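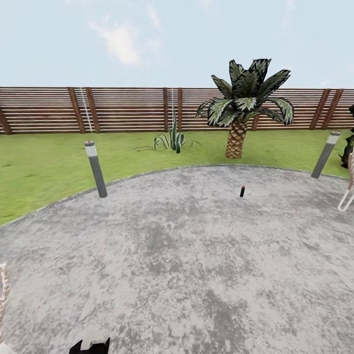
15. Dezember 2020
von Baltazar Cuautle

Telik sucht für den Standort Keldale eine Person (m/w/d), die unsere Simulationszelle Gornodis einrichtet und betreut. In der Zelle üben Greifroboter Aufgaben im Garten und auf der Terrasse, zuerst am Rechner, später auf dem Prüffeld.

Ihre Arbeit: Sie richten Greifer und Kamera im Modell ein und vergleichen die Werte mit der echten Maschine. Seit August verwenden wir den Greifer Arriaga 1406, dessen Backen man alle 200 Betriebsstunden prüfen und neu kalibrieren muss. Auch kleine Reparaturen an Kabeln und Steckern gehören dazu – Ersatzteile bestellen Sie selbst.

Wir erwarten eine Ausbildung in Mechatronik oder eine vergleichbare Erfahrung. Kenntnisse in Python sind erwünscht. Englisch brauchen Sie für die Handbücher, Deutsch für das Team.

Die Stelle ist Vollzeit und zunächst auf 14 Monate befristet. Bitte schicken Sie Lebenslauf und Zeugnisse mit der Kennziffer 1809 an mich. Fragen zur Zelle beantworte ich gern auch telefonisch.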